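Storing white PVC pipes and a big frame piece between uses?
Asked by porchlight_dee, 2/6/25

Hi all! I've got a freestanding display stand made of white PVC pipe with one big triangular frame piece, and I love it to bits, but packing it away is a mess every time. The pipes roll everywhere and the frame gets scuffed. How do you keep yours together? My setup is a lot like these: 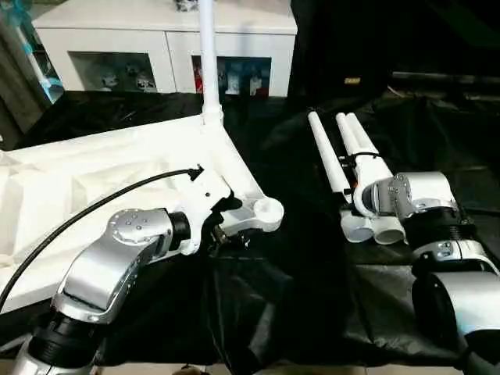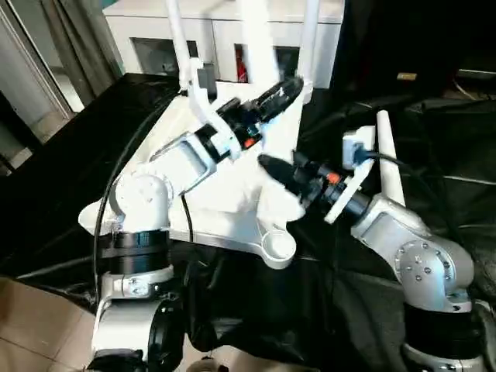 White frame on the black covering, both shots. Pipes strapped together in the first one.

3 answers

Gregor Cowie
Oh, I love this kind of question! Strap the pipes – two straps if they're long, one near each end. Lay down something soft before you start, and keep the fittings on the pipes they belong to. I mark mine with painter's tape. For the frame I use an old pillowcase, and it hasn't picked up a scratch since April. Stand it on edge against a wall with nothing leaning on it. Scuffs you already have may come out with 220 grit used wet, but try a hidden spot first!

tratholm_fan
bungee cords. done

Marnie K.
Second the straps! Hook and loop ones are great and you can cut them to length. Don't leave the pipes in a hot garage though, mine bowed. I'd go for a long ski bag, pipes and all – so easy to carry!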